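5. When the gripper stops short or closes in the wrong place

Nearly every call we take about the Kusetti arm comes down to this one fault, so please don't feel you have done anything foolish if it happens to you. The arm sets off nicely, lowers itself towards the table, and then either halts with code 384 on the pendant or closes its fingers on thin air. The usual culprit is a wrist position that has drifted, and you can put it right yourself in the time it takes to drink a cup of tea.

CAUTION: Press the emergency stop before putting your hand anywhere near the fingers. An arm showing code 384 is only paused, and it may start moving again once the code clears.

What you will need: the pendant, the 4 mm key from the Prestcombe tool roll, and a bottle and a button on the table to give the wrist camera something to look at.

1. With the emergency stop pressed, check that both fingers are free of grit and that nothing is caught between them.

2. Stand well back, release the stop and choose Wrist View on the pendant. Leave the speed at 16 per cent or lower.

3. Jog the wrist slowly and look at the view from several positions.
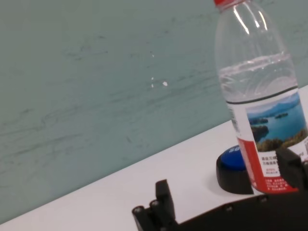
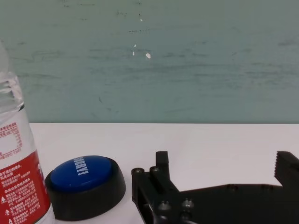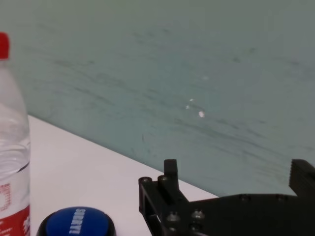
Wrist views with the bottle, the blue-topped button and the black gripper.

4. Press the stop again and find the Bemetti collar, just behind the wrist joint. Try to turn it gently by hand. If it moves at all, nip up its screw with the key, but don't lean on it.

5. Release the stop, choose Re-home Wrist and wait for the long beep. It can take up to 50 seconds and the arm will pause partway, so do be patient with it.

6. Run one slow pick with your hand resting on the stop.

Note: If you have the older Rangel controller, Re-home Wrist is under Service and you will need to hold the key down until the beep.

If code 384 comes back after a second attempt, switch off at the wall, leave the arm where it is and ring the workshop. Ask for Nuwan Sivakumar if you can, and have the serial number from the base plate to hand.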